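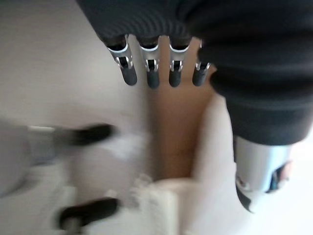 Odach phone holder for the car: my review after one winter

I bought the Odach holder because my old one was falling from the windscreen on every bad road. I drive from Pramcombe to work and back, 62 miles in total, and I use the phone only for the map. This review is written on 13 February 2025, so the holder has seen frost but no hot summer yet.

The fixing is a clip for the air vent, with a small screw behind it. You turn the screw until the clip does not move any more. In my car this took three tries, as the vent bars are quite thin. The leaflet says nothing about thin bars, and I think it should. Once it was tight, it stayed tight.

What I like most is that the phone sits low, just beside the steering wheel. With the old holder it covered a part of the road, and I did not notice how much until I removed it. I set the route before I start the engine, and after that I only listen to the voice and look for a second at the big junctions.
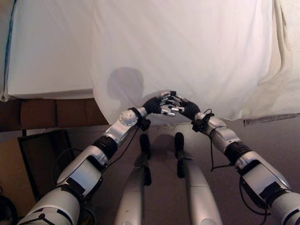
Setareh Kazemi wrote to me that hers turns slowly to the left when the heater is on full, and that she had to tighten the ball joint every week. I have seen a little of this too, but only with my wife's phone, which is heavier than mine. With my own phone it stays straight.

The heater is a weak point in another way. Warm air goes directly on the back of the phone, and on long journeys mine showed the temperature warning two times. Now I keep that vent closed, so my right hand is cold in the morning. A Peixoto holder, which I borrowed for a week, stands on the dashboard and does not have this problem, but it made a noise on the A607 that I could not bear.

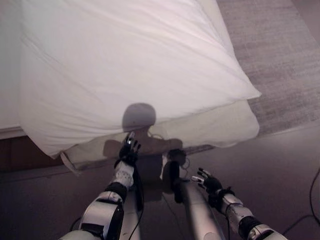
To take the phone out you press a button at the side. It needs some force, and with gloves I often miss it. I don't mind this much - I should not be taking the phone out while driving anyway.

The charging cable passes through a gap at the bottom. A straight plug fits well, an angled one does not.
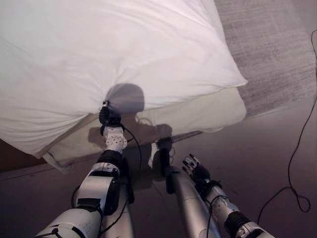

I also looked at the Skunwood model, but it has a magnet and I did not want to glue a metal plate on my phone. For a normal phone and a car with strong vent bars, I would buy the Odach again. If your phone is large, try it in the shop first and keep the receipt.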